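Grapes on the table or in the fridge?

swai_kitchen
My wife wants the grapes in the fridge, I like them on the table where I see them. After 2 days they become soft. Who is right?

Trarketis63
Your wife, sorry. Fridge, not washed, up to 7 days for us.

pell_oak
I disagree a little. Cold grapes have less taste. I take out one bunch in the morning and leave the rest cold.

swai_kitchen
And mango? Ours sits next to the grapes.

Trarketis63
Mango stays out until it is soft, then fridge. I would not keep them side by side.

pell_oak
We always did and I never saw a problem. My table today, dark grapes and the orange one just below:

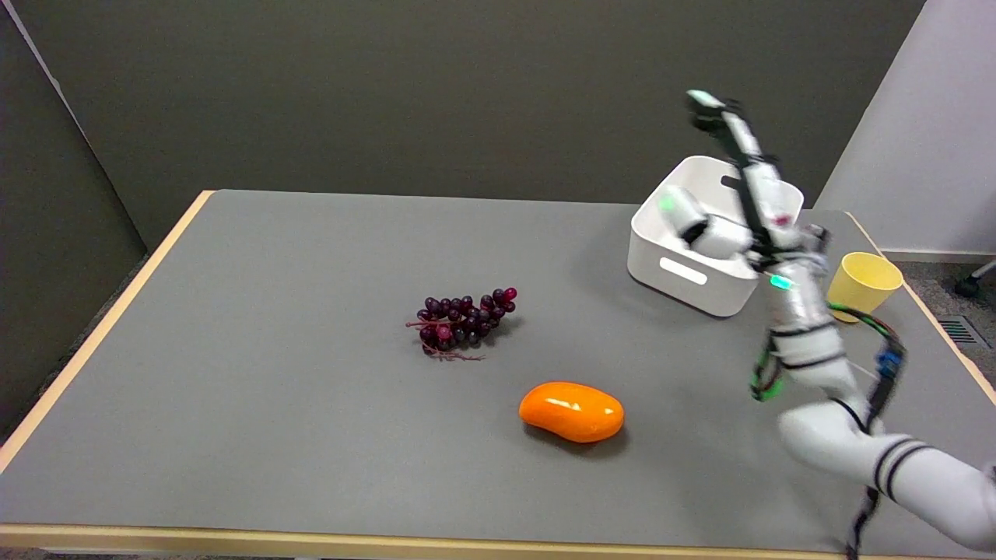

Related thread: Which bin for onions?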